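Wednesday, April 15, 2020

So I finally went back to Risudeo this week. If you read this blog at all you know I bounced off it in March, hard, somewhere in the swamp section, and wrote a grumpy paragraph about it that a few of you disagreed with in the comments. Fine. You were partly right. I'm about thirty hours deep now and I have opinions again.

The thing that got me back in was the controller settings. I'd been playing on my PC with a pad I bought for racing games, and the default dead zone in Risudeo is enormous. You push the stick and nothing happens, nothing happens, and then your character takes off like somebody kicked her. I assumed that was just how the game felt - weighty, you know, one of those games. Then I went poking in the menus looking for the subtitle size and found a second controls page hiding under Accessibility. Dead zone slider, response curve, the works. I dropped the dead zone to 2 and set the curve to linear and it's like a different game. I can walk slowly! I can walk along a ledge!

Two warnings if you try it. The setting doesn't save if you quit from the map screen, so back all the way out to the title menu first. And it resets when you switch profiles, so if you share your machine with a kid or a roommate you'll be doing it over and over. I now have it written on a sticky note on the monitor.

Anyway, the swamp. The swamp is called Nurnalville, which sounds like a place you'd go to buy a used boat, and it's where the game stops holding your hand. The lanterns don't light up on the map anymore and the merchants want 2000 shells for a rope. I refused to pay for the rope last time out of pure stubbornness. Please pay for the rope. It opens the shortcut behind the mill, and that shortcut skips the whole stretch with the toads that spit, which was the exact stretch that made me uninstall. I got the money by selling every fish I'd been hoarding since the tutorial. I don't know why I keep fish in games. I never cook them.

After the mill you meet the ferryman boss, and I'm going to say it, he's a great fight. He has two phases and in the second one he starts throwing the oar, and you can stand on the oar when it sticks in the mud. I did that by accident the first time and yelled loud enough that the dog left the room. The music changes when you're up there too, just for a few seconds, this little accordion part. Whoever put that in, I love you.

What I still don't like is the inventory. Everything goes in one long list with no sorting except "newest," so if you want your good boots back you're scrolling past forty kinds of moss. There's a mod from Pavliuk that adds tabs and I've been using it with no crashes so far, but it does turn off achievements, so think about whether you care. I care a little bit. I've decided I care less than I hate the moss.

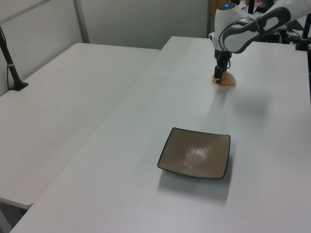 Robot arm over a long white table, gripper down on something small and orange.

Performance has been okay. My graphics card is not young and I'm getting a pretty steady picture on medium, with shadows on low and the fog turned down one notch. The fog is the killer. On high it looks gorgeous for as long as you're standing still, and then you turn the camera and it's a slideshow. Turning off the motion blur didn't get me any frames but I did it anyway, I always do it, it's the first thing I do in any game.

Next up is Drurureck, the mountain city, and people keep telling me to go in with plenty of lamp oil and not to talk to the guy in the bell tower until after the market quest. I have already talked to the guy in the bell tower. I don't know what I did. He gave me a key and laughed, and now one of the gates is shut and the baker won't sell me anything. If you know how to undo that without loading an old save, leave me a comment, and please mark your spoilers this time. My last save before the tower is from before the ferryman and I really don't want to do the toads again.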